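Filed under: Gadgets & Home / Threads

Ditte Gunnlaugsson
28 January 2023

1/ Every December my brother-in-law tells me a robot will be doing my dishes by next Christmas. It's January again and I have just done the dishes.

2/ So I spent the holidays reading up on who's closest. Drumidine says its kitchen arm is "home ready". Bulbridge says the same about theirs, only in a nicer font.

3/ I run a framing shop, so my interest is partly selfish. If a machine can tidy my counter at closing, I will marry it. The counter is mostly pens, offcuts and somebody's lunch.

4/ Which brings me to the humble job of putting a marker in a pen cup. My six-year-old can do it. She won't, but she can.

5/ For a robot it's a proper test. Pick up a skinny thing, keep it upright, find a hole not much wider than your fist, let go at the right moment. In simulation, for now:

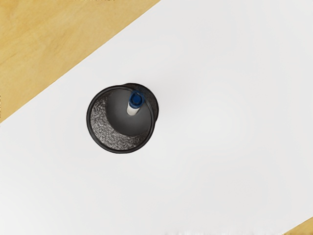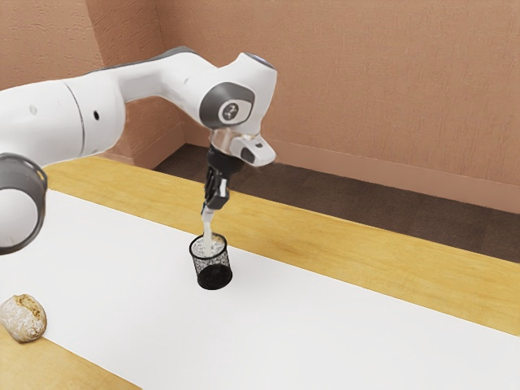 6/ I read one write-up by a hobbyist who ran a pen-in-cup task 233 times on a simulated bench. Her success rate was 90 per cent, and she was thrilled. I was thrilled for her. Then I did the math on my own counter.

7/ One in ten pens on the floor, every evening, under the mat cutter. I already employ a teenager who gets those numbers, and he brings his own lunch.

8/ The other catch is time. Her arm took 19 seconds a pen. I own more than 30 pens, most of them dead, and I'd like to be home for supper.

9/ To be fair, nobody in the trade promised me pens. The demos are all folded towels and one heroic mug. Escobar has a lovely video of a towel. I've watched it several times and the towel is always the same colour.

10/ A customer who works in a warehouse tells me the machines there are very good at boxes. Same box, same spot, all night long. My shop has never had the same anything in the same spot.

11/ My guess, for what a framer's guess is worth: shop floors first, kitchens a good while after, and the drawer with the batteries and the takeout menus in it never.

12/ Ratura is taking names for a home trial and I've put mine down – under "describe your workspace" I wrote "realistic". Will report back if they phone.

13/ Brother-in-law has seen this thread and says next Christmas for sure. He's welcome to come over and dry.

More from this author
– The robot vacuum and the fringe on my good rug
– Self-checkout, a grievance in nine parts
– Does anyone need a fridge that emails?
– What my mat cutter can do that I can't

Contact | © 2023 | Back to top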